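Un robot aprende a separar la ropa mirando cómo lo hacemos en casa

¡Buenas noticias para quienes odiamos la montaña de ropa limpia sobre la cama! El laboratorio Bromus ha presentado los resultados de Sukau, un método con el que un brazo robótico aprende a sacar una sola prenda de un montón revuelto sin llevarse las demás detrás. Y lo mejor es cómo se le ha enseñado: con pinzas de mano, en viviendas normales y sin ningún robot delante.

La idea es sencilla de contar y bastante difícil de llevar a la práctica. Una persona coge una pinza de dos dedos con una cámara montada encima y se pone a ordenar su colada como cualquier otro día. La cámara ve lo mismo que vería la del robot, así que cada gesto (dónde se pellizca la tela, cuánto se cierra la pinza, hacia dónde se tira) sirve luego como lección. En total se han reunido 2000 demostraciones en 60 hogares, con camisetas, sábanas, pantalones, toallas y todo lo que suele acabar hecho un nudo en la secadora.

Hasta ahora, buena parte de los trabajos con tejidos se hacían en mesas despejadas, con una prenda lisa y bien iluminada. En una casa las cosas son distintas: la tela oscura se traga los pliegues, los estampados confunden los bordes y la prenda que interesa casi siempre está debajo de otra. El equipo decidió quedarse con todo ese desorden, incluidas las imágenes movidas, y entrenar con él. Las secuencias borrosas, que en un primer momento pensaban descartar, resultaron ser de las más útiles, pues coinciden con los tirones rápidos, el momento en que una tela se suelta de la otra o se la lleva consigo.

El modelo tampoco intenta reconocer la prenda entera. Busca un punto de agarre prometedor, pellizca, levanta unos centímetros y comprueba si lo que sube se mueve como una sola pieza. Si nota que viene algo más enganchado, afloja y prueba en otro pliegue, con un máximo de 5 intentos por prenda. ¡Verlo rectificar solo es una maravilla!

Para la evaluación se prepararon 400 montones que el sistema no había visto nunca, en un piso de pruebas cedido por la empresa Jeltell. El robot separó la prenda pedida en la gran mayoría de los casos. Donde más se atasca es con las fundas nórdicas, que esconden cosas dentro, y con los calcetines, tan pequeños que a menudo viajan pegados a otra tela sin que la cámara los distinga. También le cuestan los tirantes finos.

El siguiente paso llegará en mayo, cuando empiece una segunda ronda de grabaciones en la residencia Magalhães, donde la lavandería mueve mucha más ropa y las prendas llevan etiquetas que hay que respetar. Allí se quiere probar además si el mismo modelo puede entregar la prenda ya extendida, lista para doblar. Los autores han prometido publicar los datos y el diseño de la pinza para que otros grupos puedan imprimirla y sumar sus propias coladas. En esta redacción ya hay quien se ha ofrecido a poner la suya, que da para varias tardes de grabación. 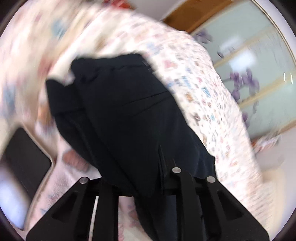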